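Teaching › Robot Learning › Week 5 handout

Robot Learning from Demonstration: course notes

Filed under: Manipulation, Long tasks, Reading notes

Last updated: February

Notes by I-seul Kong

Last week we stopped halfway through the Heris results, so I'm picking up from there. If you missed it, borrow the slides from somebody and skim the bit on action chunks, as I lean on that a lot today.

Quick recap of the problem. We have a two-armed robot, we have recordings of a person driving it through a chore, and we want a policy that takes in camera images and joint positions and gives back the next short run of joint movements. For one pick and one place, that works surprisingly well these days. For tidying a room it starts to creak, and the reason is mostly memory (or the lack of it). The policy looks at what the camera gives it now. It has no idea what it did a minute ago, and in a messy room a lot of different moments look nearly the same.

The method we're reading about is called Pada. The idea is simple enough that I was a bit annoyed not to have thought of it. You train two things together. One is the usual policy. The other is a small network that guesses how much of the chore is left, as a number between nought and one, and that guess gets fed back to the policy along with the images. Where do the labels for the guess come from? Straight from the recordings! A frame a third of the way through a demonstration gets labelled as a third done. No hand labelling at all.

You should be suspicious of that, and I was too. People don't work at an even pace. They dither, they drop things, they go back. If one operator spends half the recording fighting with a single wrapper, then "half done" means hardly anything. Abeysekara's fix is to stretch and squash the recordings so that the grasps line up across demonstrations before the labels are worked out. A grasp is easy to find from the gripper opening alone, so you get this nearly for free. Please read the appendix on it — it's short, and it is where most of the real work is hiding.

Now the numbers. The Sumdale set has 340 full demonstrations of room tidying, cut into more than 3,000 short clips, each with one object picked up. The plain policy and the Pada policy were trained on exactly the same clips and each got 300 trials. Where the two differ most is late in the chore. Early on there's litter everywhere and nearly any reach is a decent one, so the two look alike. Once the floor is nearly clear, the plain policy tends to hover, or goes back to a spot it has already dealt with, and the one with the progress guess carries on to whatever is left. I find that pretty convincing, though I'd love to see it in rooms with different furniture.

A few things to chew on before the seminar:

The bin is a container and also a thing that blocks the view. Anything lying right behind it may be half hidden from the head camera, so what should the progress guess say when the visible floor is clean? I don't think the paper has a good answer.

Thin, shiny, crumpled stuff is hard in its own right. A foil wrapper never looks the same twice, and a two-finger gripper can close on the edge of one and come up with nothing. The gripper opening tells you the fingers closed. It doesn't tell you much about what's between them, and remember that the time-stretching trick relies on exactly that signal. What happens to the labels if failed grasps get counted?

And then, where does the chore end? Floor only, or the bed as well? The operators were told "tidy the room", and they didn't all take it the same way. Look at both views with that in mind and try putting your own progress number on each one before you compare with a neighbour. My guess is you'll disagree by quite a lot. 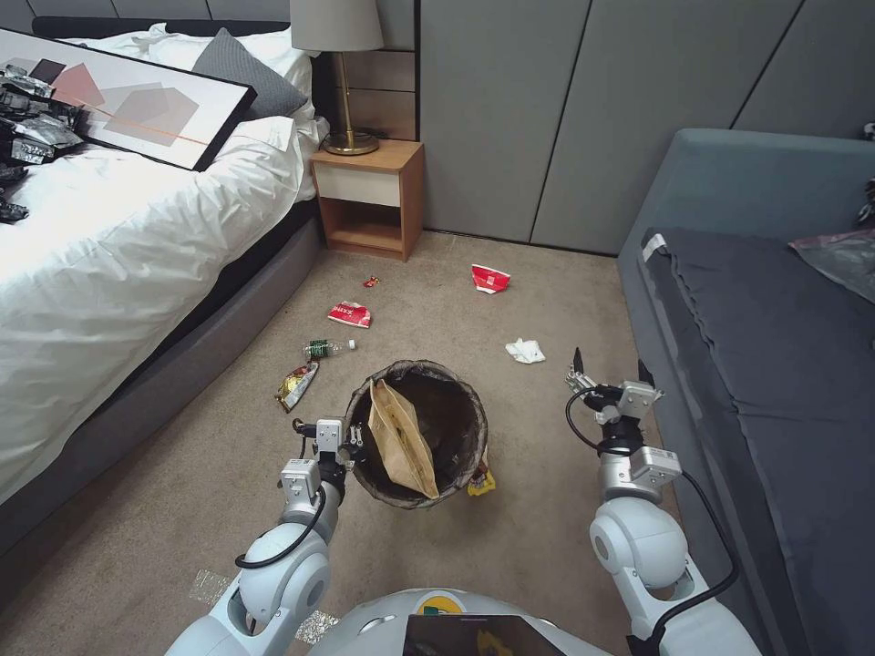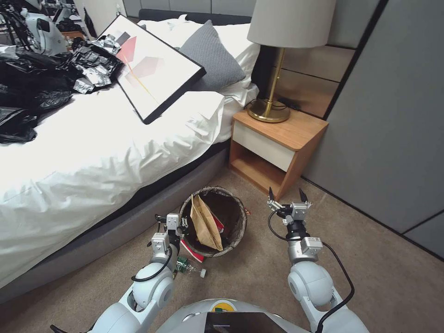
Head-camera views of the bedroom task, both arms reaching forward by the bin. Litter on the floor shows best in the first; the second has more of the nightstand and the wardrobe doors.

For the seminar, bring half a page on one of the three points. Pick whichever bothers you most. Code for the time-stretching step is in the week 5 folder, and it runs fine on a laptop if you stick to the short clips.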